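Equipment planning for the Irnuvmont shop, part two. Part one covered the arm. This one covers everything bolted to the end of it, and the spares budget.

The wrist gripper is a parallel type with two tapered fingers, each with a long cutout. We have it pointed into a plywood corner, the sort of tight spot our Jistmont quote has to cover.

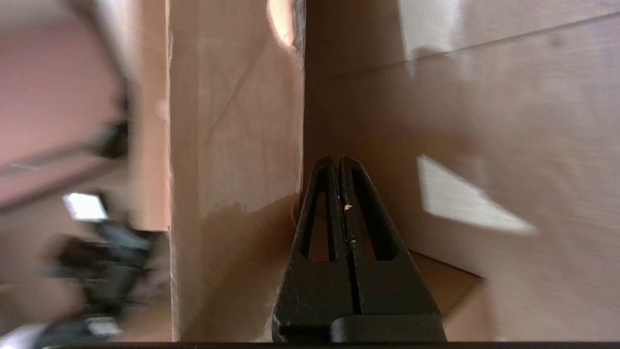

Should replacement fingers go under capital or consumables?

Consumables. They wear and get swapped, and our capital form takes 17 working days to clear.

Finger sets: the Tannous quote is 29 dollars a set, with a price break at 100 sets. We will not use 100 sets. Ordered four.

Full end-of-arm line came to 1,358 dollars: gripper, mount, wrist camera, one spare cable. Shipping separate. The September figure left out the mount, so ignore that spreadsheet.

Reach check before you sign anything. Put the closed fingers into the tightest corner you have and look at what the mount does. The block at the base is wider than the fingers and it sets your clearance.

Cable routing gets its own line in the budget. Ours has a thick black cable beside the gripper, and a bend like that takes up room the floor plan doesn't show.
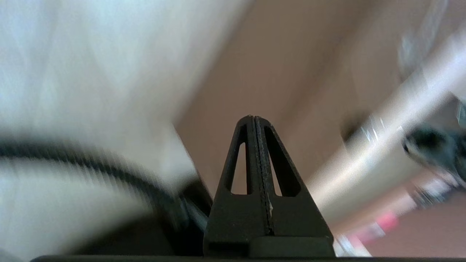 Posted by Nataša Hoxha | 2024-10-06

Quoted cable life assumes the bend radius on the data sheet. Measure yours at full wrist rotation, then order the spare in the same length.

Biljana Perić asked about leasing through Grurnesik. I ran it. Leasing makes sense for the arm – it doesn't for the gripper, where the minimum term outlasts the fingers.

Still open: second wrist camera, yes or no. I have it as an optional line until the mount drawings come back.

Next post is floor anchors and power drops.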